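Tomás Ó Súilleabháin tests planning software at Prornum, and he distrusts the phrase "it just works." I asked what the new grasp planner gets right. "Blocks," he said. "On a clean white table." 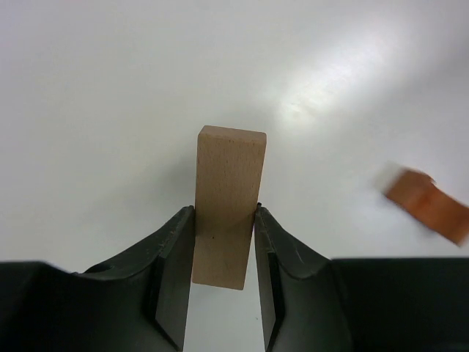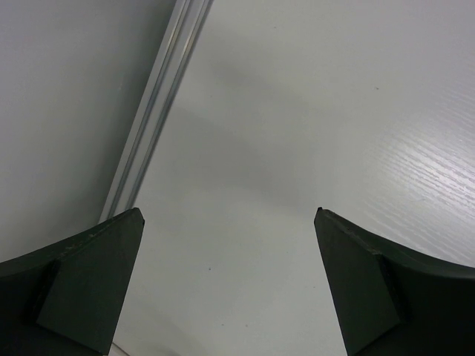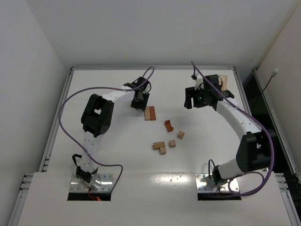

Two arms, wooden blocks, and the wrist view of the fingers closed and open.

What the planner can't see
He logged 26 replans in one session – nine with no cause he could find. "I'd like a reason before I'd like a faster version."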